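Call for Participants: Oral History of Religious and Ethnic Minority Communities from Iran

Reference: 445
Issued by the Rekeck Institute for Rights and Documentation
Date of issue: June 13, 2021

The Rekeck Institute invites applications from people who wish to give recorded testimony to the Claline Archive, a collection of first-hand accounts concerning the treatment of religious and ethnic minorities in Iran. The Archive is open to members of any minority community who lived in the country for at least five years as adults, and to close relatives of persons who were detained, dismissed from employment or refused a place at university on grounds of belief or origin.

Background

The Claline Archive was opened to researchers in February. It holds 283 interviews, most of them in Persian, with smaller groups in Azerbaijani, Kurdish, Balochi, Arabic and Armenian. Earlier rounds of interviews drew heavily on those who left the country as students. The present round is intended to widen the collection, and the Institute would particularly welcome applications from:

former teachers, nurses and civil servants who lost their posts;
members of Baha'i, Christian, Sunni, Yarsani and Mandaean communities;
women who brought up children in provincial towns;
lawyers who acted in cases before the revolutionary courts, whether or not they themselves belong to a minority.

The Institute is independent of all governments and political parties. It does not act for applicants in asylum or immigration matters and cannot supply letters of support in such proceedings. Taking part in an interview will have no bearing on any claim that an applicant may have before a public authority.

What participation involves

Thirty interviewees will be selected in this round. Each will be asked to attend a preliminary conversation by telephone or video call, lasting no more than one hour, and two recorded interviews of up to three hours each. The recorded interviews will normally be held on separate days. An interviewee may stop at any point, may decline any question without giving a reason, and may bring a companion — who will be asked to sign the same undertaking of confidentiality as the staff.

Interviews may be conducted in any of the languages named above or in English. Where an interpreter is needed, the interviewee will be told the interpreter's name in advance and may ask for another person to be appointed.

Supporting papers are welcome but are not required. Court summonses, letters of dismissal, school reports, family photographs and private correspondence will be copied in the presence of the owner and returned the same day. Original documents should not be sent by post.

Confidentiality and consent

Every interviewee will be offered three levels of access: open, restricted to registered researchers, and closed for a stated period. The choice is made after the interviewee has read the full transcript, and not before. Names, place names and dates may be removed or altered in the public copy at the interviewee's request, and the names of relatives still living in Iran will be removed in all cases unless the relatives themselves have consented in writing.

Recordings are held on equipment which is not connected to any outside network. Applicants who have reason to think that their telephone or email may be monitored should not use the ordinary application route, but should ask a trusted organisation or a solicitor to make the first approach.

Consent may be withdrawn at any time up to the publication of the transcript. After that date the Institute will consider requests individually, and will normally agree to close a record where there is a risk to any person.

Payment and expenses

No fee is paid for testimony. The Institute will meet the cost of standard class rail or coach travel within the United Kingdom, together with overnight accommodation where the journey makes this necessary. A contribution towards childcare or the care of a dependent relative may be claimed, provided that it is agreed beforehand. Receipts should be kept and handed in with the claim form within 30 days of the second interview.

Interviews take place at Rezaei House, where the Institute has the use of two ground-floor rooms. There is step-free access from the street, and tea, coffee and a light lunch are provided. A quiet room is set aside for prayer or rest. Those who are unable to travel may ask to be interviewed at home or at the premises of a community association.

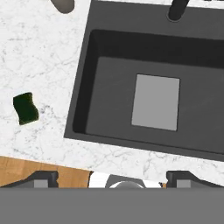 Applicants should state any dietary, medical or access needs on the form so that arrangements can be made in good time. A counsellor who speaks Persian is available on interview days and for one follow-up conversation afterwards, free of charge. The counsellor is not employed by the Institute and does not report to it.

How to apply

Application forms may be obtained from the Participation Office at Rekeck, in English or Persian, on paper or by email. Applicants are asked to give a short account of their experience, of no more than 955 words, in whichever language they prefer. Spelling and style will not be taken into account. Those who find it difficult to write may record a spoken statement or ask for a member of staff to take down their words.

Applications are read by a panel of three, chaired by Ladan Yazdani, Head of Testimony. The panel seeks a spread of communities, regions and periods, and a decision not to invite an applicant should not be taken as a judgement on the truth or weight of what has been submitted. Statements from applicants who are not selected will be destroyed unless the applicant asks for them to be kept for a later round.

Enquiries from community associations wishing to nominate several members should be addressed to the Clivov Fellowship, which administers group nominations on the Institute's behalf. All other correspondence should quote the reference number given at the head of this notice.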